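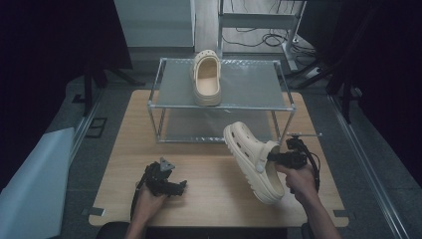 Zunent two-tier rack with a pair of cream clogs

I bought the Zunent in September for the shoes we wear in and out of the yard. It has a thin silver tube frame and two gray panels, with the top one letting some light through. It weighs very little, so it slides if you bump it. Clogs with thick soles sit flat on the panel and don't tip. 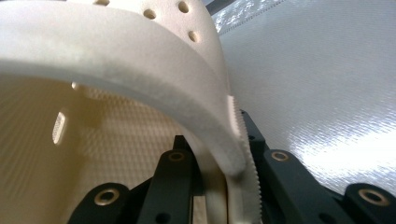 Filed under: Shoe Storage

The holes in clogs let grit through, and it ends up on the shelf. A damp cloth takes it off the smooth panel – easier than the wire rack we had from Gidedura. I would like a raised lip at the back. Four stars.

Kamol Sangkhawat
8 December 2024
2 people found this helpful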